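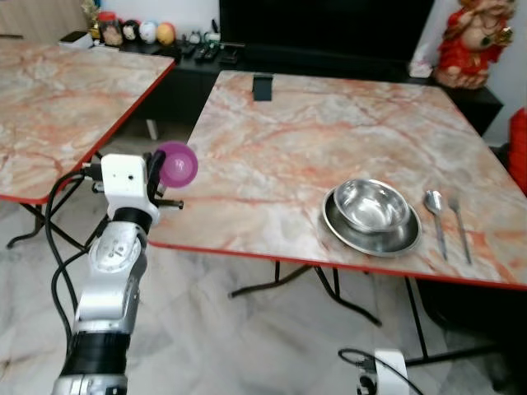
How much do I owe?

Eleven months of payroll remittances, plus the penalty, plus interest on both.

Auður Ragnarsson wrote that down on the back of the letter while Tzu-hsuan Ng waited with her pen capped. The office was over a shoe repair shop in Wolturgate and the radiator had been painted so many times the knob wouldn't turn. It was a little after four.

"Is there a number?" Auður said.

"There will be. I need the rest of your bank statements first."

Auður had run Kwok Upholstery for nine years. She had bought the name along with the stock and the sewing machines, and had never got around to changing it. She had two people on wages. Every second Wednesday she worked out what to hold back from their cheques, and she held it back correctly, to the cent. Then the money stayed in the chequing account and she spent it on foam.

"I meant to send it," she said.

"Most people do."

"I sent the first one. Then the hotel didn't pay me, and I thought I'd catch up when they did."

"Did they?"

"In June. Part of it."

Tzu-hsuan turned over a page. She had a way of reading with her finger under the line, like a child. "The money you took off the wages was never yours," she said. "They treat that differently from your own income tax. Your own tax you can be late with and it's a debt. This they consider you were holding for someone."

"I know that now."

"I'm saying it so you'll know why the letter sounds the way it does."

A bus went by and the window buzzed. Auður looked at the shelf behind the desk, which held binders with the names of businesses on the spines. Volwood Cabinets. Brelletti Bakery. She had eaten at Brelletti's that morning and paid in coins.

"Does Wen-hsiung have to be told?" she said.

"Is he the one who does the cutting?"

"He's been with me since I took over. Him and Pui-shan Chien."

"Their slips have to match what was withheld. If you filed the slips, they're fine. They get credit for it whether you sent it in or not."

"I filed the slips."

"Then it doesn't touch them."

Auður let go of the strap of her bag. She hadn't noticed she was holding it. She took out an envelope and put it on the desk, and Tzu-hsuan opened it and counted what was inside, then counted it again.

"It's 1,610," Auður said. "I sold the van."

"This shouldn't come to me in cash."

"I wanted to bring something."

"Take it to the bank and pay it against the account tomorrow. Put the right period on it. Keep the receipt." She wrote the account number on a yellow slip and underlined the last part. "After that we'll phone them and ask for an arrangement. They'll want to know what you can manage each month."

"I can manage 300."

"Can you manage it in January?"

Auður thought about January. There were the dining chairs for Mr. Peng, who paid on delivery and always rounded down, and after that there was nothing in the book.

"200," she said.

"Say 200, then. Don't tell them a figure to please them. If you miss one they'll cancel it and we'll be back where we started, with less patience on their side."

She put the envelope back across the desk. Auður put it in her bag under the lunch container and asked what she owed for the hour.

"Fifty for today. You can pay when the receipt comes in."

"I'd sooner pay now."

So she took a fifty out of the envelope, and then stopped and put it back, and paid out of her own wallet, in tens. Tzu-hsuan wrote her a receipt and tore it along the ruler.

Downstairs the shoe repair man was pulling in his sign. Auður held the door for him, then walked to the bank to see what time it opened.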